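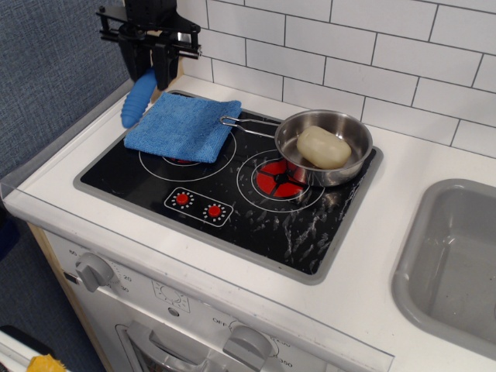

Robotics Club: Kitchen Tasks, Second Half of the Year

The robotics club at Bruterstead has moved from the line-following track to the play kitchen, and members will stay there through May. The club meets on Monday after school in the back half of the shop room. Doors open at 3:15 p.m. and everything has to be switched off by 5.

The work this term is on one gripper arm and a set of short jobs. A student drives the arm by hand controls while the software records what it does. The recordings are then used to train a program that tries the same job without a driver. So far the club has 686 recorded runs. Of those, 38 were thrown out, mostly from the first two weeks, when the start position had not been agreed on and each driver began somewhere different.

The current list of jobs is short. Pick up the folded blue cloth and set it down on the counter. Move the saucepan from one burner to the other. Take the bar of soap out of the pan and put it in the sink. The soap job is the hardest of the set. The bar is smooth and rounded, and if the fingers close even a little off center it turns in the grip and slides away. The trained program finished the soap job in 2 of its last 68 tries. The pan job is going much better, as long as the wire handle starts out pointing to the left.

Estíbaliz Carretero, the club adviser, has asked drivers to slow down on the approach. Most of the failed grabs come from lowering the fingers before the arm has stopped moving sideways. She would also like each driver to say the name of the job out loud before starting a recording, so that the person keeping the log writes down the right one. Several runs in the April batch were logged as "cloth" when they were "pan," and two members spent most of a meeting sorting them out.

The arm's control software is Funemik, which the school already had on the shop computers. The new finger pads ordered from Deltgate have not arrived. Until they do, please do not glue or tape anything to the fingers. Tape changes the width of the grip, and the older recordings will no longer match.

The club will take part in the Čierny student meet again. Teams there are given a table of household objects on the day and have one hour to record runs and train on them. Last year our team ran out of time during training. This year the plan is to stop recording at the half-hour mark even if the set feels too small. A practice round under those rules will be held at the next meeting, with objects chosen by the adviser.

New members are welcome at any point in the term. No programming experience is needed to drive or to keep the log. Students who want to work on the training side should have finished the intro computing class or be taking it now. Permission forms are at the front office and should be turned in before the first meeting. Long hair must be tied back near the arm, and only the driver touches the controls while it is powered.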